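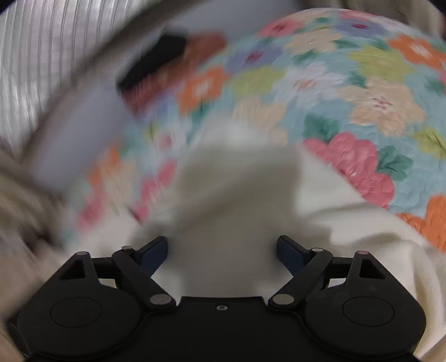 Petra Lindqvale
Research Associate, Stuvance

4. Returns and the Capped Exchange

4.1 Setting

The Stougaard is a 900-seat concert hall in Virnham. It books touring country and folk acts through most of the year, and it sells its own tickets through a system called Zombridge. Before the exchange was introduced, a buyer who could not attend had no way to return a ticket through the hall. The choices were to give it away, sell it privately or list it on an outside resale site, where the hall had no control over the price and no record of the new holder.

The exchange lets a buyer put a ticket back on the hall's own seat map. The asking price can't go above 100 percent of what the buyer first paid, fees included. If the ticket sells, the old barcode is canceled and a new one goes to the second buyer. Listings close 2 hours before the doors open, which gives box office staff time to print the final list for the entrance.

4.2 What sellers did

Most sellers listed at the full price they had paid and left it there. Price cuts came late, usually on the day of the show, and they were more common for seats in the side balcony than for seats on the main floor. Pairs were harder to place when the seller refused to split them. Zombridge allowed the seller to choose, and the default was to keep a pair together - a setting few sellers changed.

We also asked people why they had used the exchange. There were 70 replies to the written survey, which went out in September with the season mailing. Illness and a change in work hours came up most often. A smaller group had bought early, before friends had agreed to come, and returned what they did not need. Several people wrote that they would have listed elsewhere if the rules had been harder to find.

Figure 1. White fleece blanket and floral quilt.
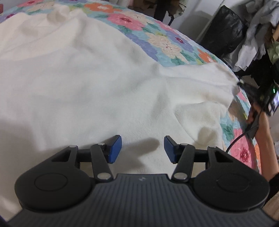 The survey answers should be read with some care. The season mailing reaches people who already have an account with the hall, so a one-time buyer from out of town would not have seen it. Those buyers may be the ones most likely to use an outside site, and our replies say little about them.

4.3 What second buyers did

Second buyers tended to look at the seat map more than once before paying. Many came back in the evening, after work, and some bought within minutes of a new listing. Returned seats were marked with a small dot on the map, and the price shown was the total price. Box office staff told us they had fewer questions about fees on these tickets than on first sales, where the fee was added on the last page.

The hall did not cap the number of tickets one account could buy on the exchange. We saw no clear sign of bulk buying, and with the price held at face value there was little to gain from it. A cap may still be needed for a very popular act - we return to this in Section 6.

Related items
Seat maps and the order of sale
Fees shown early and fees shown late
Paper tickets at small venues
Waiting lists for sold-out shows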